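Two hours among the toilets at the Dinavitz open house

So I finally made it to the Dinavitz open house in June, after missing it 2 years running, and yes, I spent a whole afternoon looking at toilets and had a great time doing it. 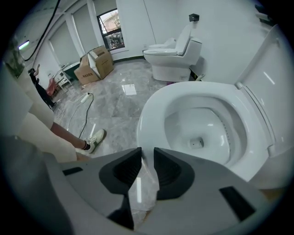

We're redoing our upstairs bathroom this fall (the old toilet has been rocking since we moved in), and I'd pretty much decided to order something online and hope for the best. My neighbor Chia-jung Tsai talked me out of it. She said go sit on them, look inside them, lift the lids. She was so right!

I had no idea bowls could be this different. One of the ones I got up close to had a row of tiny holes along the inside of the rim, and the bowl was really deep, sloping down to a small drain opening. The seat and lid were standing up so you could get a proper look. Over by the back wall was a one-piece with a rounded tank, lid closed, and that's the shape my husband has been pushing for. I was against it on looks alone, but on that shiny gray marble-patterned tile it was kind of handsome. Now I want the tile too, so thanks for that.

Malte Sperling walked our group through and was very patient with my questions. He let me ask about cleaning for what must have been ten minutes - the one-piece has no seam between tank and bowl, so there's less to scrub around, and I'm the one who scrubs. He also told us to measure from the finished wall to the floor bolts before we buy anything. I had measured from the baseboard. Oops.

They're still unpacking, by the way. There were cardboard boxes against the wall with the flaps open, and Malte said the Iton line would be out later in the summer. I might go back for that.

Prices: the one I liked best, the Amano, was $700, and delivery is another $70. More than I wanted to spend, but less than I was afraid of. Parking is behind the building, and the coffee was good. Go early if you can, it got busy after 2.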